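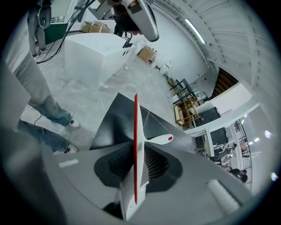 Tovemeo is still shrinking my photos on the way up, and I don't accept that it's my connection. Plan is the paid one, "keep originals" is switched on, and everything I download again comes back smaller than it went in. On a phone you might miss it. Look at fine pale detail on a dark background, such as the thin white threads across the black panel, and that is where heavy compression usually gives itself away. Flat gray areas will survive nearly anything, so please don't test this with a picture of a wall and tell me it looks fine.

Ticket 526
Opened by: Radoslava Doležal
Product: Tovemeo desktop uploader
Status: reopened

What I have tried so far

Restarted the uploader. No change.
Signed out and back in. No change, except that it forgot my folder list and I had to set it up again.
Reinstalled. Same thing.
Turned "keep originals" off and on. The first reply on this ticket said that would "refresh the preference." It refreshed nothing that I could measure.
Uploaded through the browser with the same account. Files come back at full size.

That last line is the one I would like somebody to read. Same account, same computer, same connection, and the browser gets it right.

Reply from Myroslav Marchuk, Tovemeo support

Hi Radoslava, thank you for the details. Slow connections can cause the uploader to send a preview first and the original later. Could you wait 12 hours and download the files again? Please also check that your router is up to date.

Reply from Radoslava Doležal

I waited. I waited longer than you asked, in fact, and the sizes are the same to the byte. If the original was going to follow the preview, it has had plenty of time.

I don't see what the router has to do with it. A router that shrinks JPEG files and leaves them perfectly openable would be a remarkable thing to own. I updated it anyway so that we can cross it off.

Also, the help page says the uploader shows a small arrow next to files where only a preview has been sent. None of mine have the arrow. Either the arrow is wrong or the explanation is.

Reply from Žofie Oravec, Tovemeo support

I've taken this over from Myroslav. Can you tell me which version you are on, and whether "Save space while syncing" appears anywhere in your settings? It was moved in the October update and some accounts kept the old value.

Reply from Radoslava Doležal

Version 4.71, according to the About window. There is no "Save space while syncing" in my settings. I went through every tab. If it was moved, it was moved somewhere I can't get to.

I did find a line in the log that looks relevant:

profile=compact source=legacy

I never picked anything called compact. The log repeats that line before every batch, including the ones I sent after reinstalling, so I assume the value sits on your side and comes back down when I sign in.
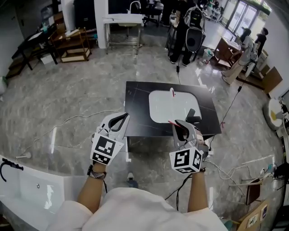
Fix suggested by support

From Žofie: your guess about the log was right. The old value is stored with the account and the desktop uploader still reads it. The browser ignores it. I have cleared it from here. Please do the following:

1. Quit the uploader from the tray icon. Closing the window leaves it running.
2. Delete the file named profile.cache in the Tovemeo settings folder.
3. Start the uploader and sign in.
4. Upload one new file and compare its size after downloading.

Result

New uploads are now the right size. The log says profile=original. I tried a few large files and a few small ones and they all match.

I am leaving the ticket open for two reasons. Everything uploaded before the fix is still shrunken, and I have been given no answer on whether those originals exist anywhere on your servers. I also want to know if the next update will put the old value back. "It shouldn't" was the word used on the phone, and I heard the same word about the last one.

Waiting on: Žofie Oravec, older uploads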